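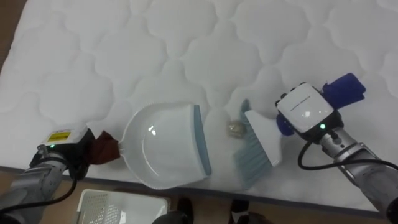 Reference > Household Textiles > Quilting

Quilting is the joining of two or more layers of material, usually with a soft filling between them, by lines of stitching that pass through the whole thickness. The stitching keeps the filling from shifting and gives the finished cloth its raised surface. The word covers the hand craft used for bed covers and clothing as well as the machine process used in factories. Mattress covers are among the most common quilted goods, and on a white one the pattern shows mainly as shadow, with rounded panels puffing up between the lines of stitching and a narrow piped border closing the lower edge. Other uses include jackets, oven mitts, moving blankets and the linings of bags.

Layers

Most quilted cloth has a top, a filling and a backing. The filling, also called batting or wadding, may be cotton, wool, silk, down or polyester. Cotton lies flat and shrinks a little in the first wash. Wool has more spring and holds warmth well. Polyester is light and cheap and is the usual choice for machine-washable goods. In mattress work the filling may be a sheet of foam, and the backing is often a thin nonwoven fabric that stays out of sight inside the cover.

Hand quilting

The layers are first held together with long temporary stitches or safety pins. The quilter then works a small running stitch along lines marked on the top with chalk or a washable pencil. A hoop or floor frame keeps the work even. Common patterns are the diamond grid, the shell, the feather and the cable. In echo quilting, each line repeats the outline of a shape at a fixed distance from the one before it.

The Clakancombe quilt, a whole-cloth bed cover in undyed linen, is often used in teaching because its back is as neat as its front. It has 346 shells in 15 rows, with a cable border 2 inches wide.

Machine quilting

Factory machines carry either one needle or a bar of many needles. Multi-needle machines are fast and suit small repeating patterns. Single-needle machines are slower but can sew a separate design on each panel. The Mimer pattern book, used by several mills, lists 515 repeats, most of them variations on the wave, the diamond and the scallop.

Stitch lines set far apart give a soft, high surface. Close lines make the cloth flatter and firmer.

Care

Loose quilts can usually be washed in cool water and dried flat. Quilted mattress covers that do not come off are cleaned with a damp cloth and left to air.

See also: Batting; Patchwork; Piping; Trapunto

Last updated: April

Print this article | E-mail this article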